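Assunto: Re: [lista Welcombe] Arrumar a mesa da cozinha: tabuleiros, sim ou não?

Olá a todos,

Respondo por baixo, que é mais fácil de seguir.

> Comprei um tabuleiro Manach por 149 coroas e arrependi-me logo. Ocupa
> meia mesa e as coisas acabam todas fora dele. Alguém usa isto a sério
> ou é só para a fotografia? E onde põem a esponja, que a minha anda
> sempre a passear?

Eu uso! Tenho um verde, de plástico, com bordos levantados, e também me fica com quase um quarto da mesa (a minha é pequena, de madeira clara, e mancha só de olhar para ela). Durante meses esteve ali vazio e eu a contorná-lo com as tigelas. O que mudou foi deixar de o tratar como sítio de guardar: agora é o sítio do que vai sair da mesa. Enche, levo tudo de uma vez para o lava-loiça ou para o armário, volta vazio. Com as crianças a largar comida por todo o lado, poupo até 4 viagens por refeição, o que para mim já é uma festa.

Quanto à esponja, experimentei o suporte da Ikis (195 coroas, uma vergonha) e caiu da parede em 3 dias. Desde então mora numa tigela redonda castanha que já ninguém queria para a sopa. Fica lá quase à justa, é fácil de lavar, e quando limpo a mesa levo a tigela atrás de mim. A tigela cor de laranja é que não empresto, essa é para a fruta e ponto final.

Outra coisa que faço, não sei se ajuda: começo pela comida. Primeiro os legumes e a fruta, depois os montinhos de coisas pequenas, que são os que rebolam para o chão, e só no fim copos e talheres. Se começo pelos copos fico sem espaço nenhum e acabo a empilhar, e já sabem como isso corre cá em casa.

Quem perguntou na segunda-feira pelas caixas Semeniuk: não tenho, mas gostava de saber se as tampas fecham bem. Alguém?

Beijinhos e boas limpezas

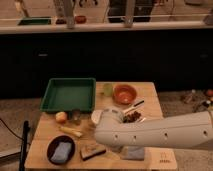

A mesa por arrumar, com o tabuleiro verde e a esponja na sua tigela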